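# Why do some wall colors make a room look smaller?

Light bounces. When it hits a white wall, most of it comes back into the room. When it hits a dark blue wall, most of it is soaked up and turned into a tiny bit of heat.

Your eyes use light to judge how far away things are. In a bright room you can easily see where the walls meet. In a dark room the corners are harder to find, so the room can seem smaller - or sometimes deeper, like the sky at night.

Try it yourself. You need two shoeboxes, some white paper and some dark blue paper.

1. Line one box with white paper and the other with blue.
2. Cut a small hole in the end of each box.
3. Cut a slot 20 millimeters wide in each lid.
4. Put the lids on and look through the holes.

Which box looks bigger inside? Write it down before you ask anyone else.

Dark walls also make pale and shiny things stand out.

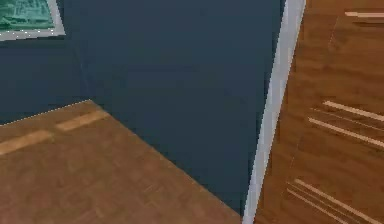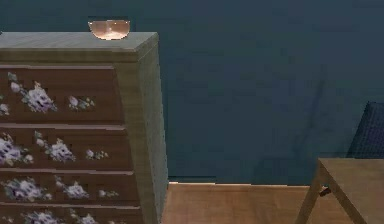
A reader in Tratberg wrote to say that the blue shoebox looked bigger, and asked if that was wrong. It isn't. People see this one differently, so try it on your whole family.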